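Sorting by color or by part? (and what do you do with the odd pieces)

Started by skurum_mom, October 2024
14 replies, 310 views

skurum_mom
Hi all! We inherited a big tub of mixed building bricks from my cousin (she swears it's 2,265 pieces, and I'm not about to check) and I'd love to get it sorted before the kids lose interest. I've gone by color so far because it looks so cheerful, but my husband says I'm making trouble for myself. Who's right?

Trollholm
Your husband, sorry! Color is lovely until you have 300 red pieces in one bin and need the one skinny one. Sort by part first, and split by color only when a bin gets too full.

gbarbier
I'll disagree, warmly. My kids clean up by color without being asked – they'd never do it by part. For grown-up builders Trollholm has a point, but for little ones color wins every time.

Trollholm
Fair enough, Gaspard. Mine are teenagers, so I forget what cleanup used to be like.

skurum_mom
Thank you both! I did another 30 minutes after supper and I'm still going by color, though I keep getting stuck on the odd ones. That long lime-green piece with the row of holes, for instance. Is it a beam? Some kind of connector? And would you keep the flat plates in with the regular bricks?

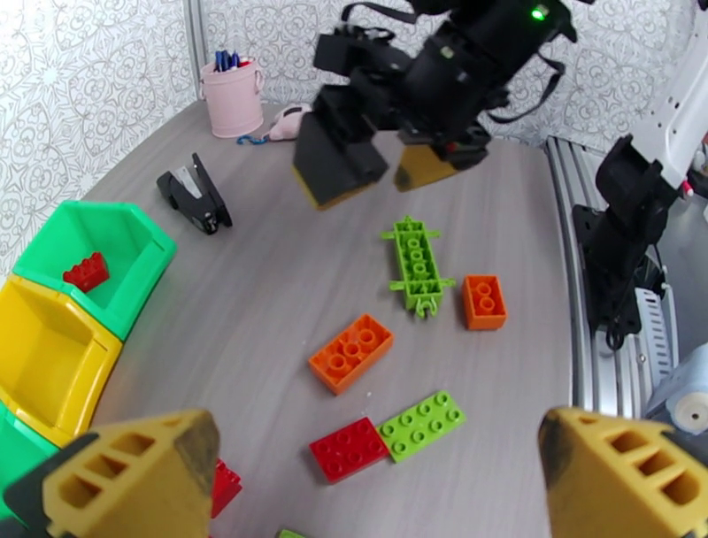

Reply #6
Yokoyama
Looks like a connector or a beam to me, too. I'd give anything with holes or pegs its own bin, whatever the color, and the flat plates as well if you can spare one. You have a yellow bin standing empty there, so start with that!

Reply #7
gbarbier
Seconding the odds-and-ends bin. Ours is an old cookie tin and it's the first thing the kids reach for.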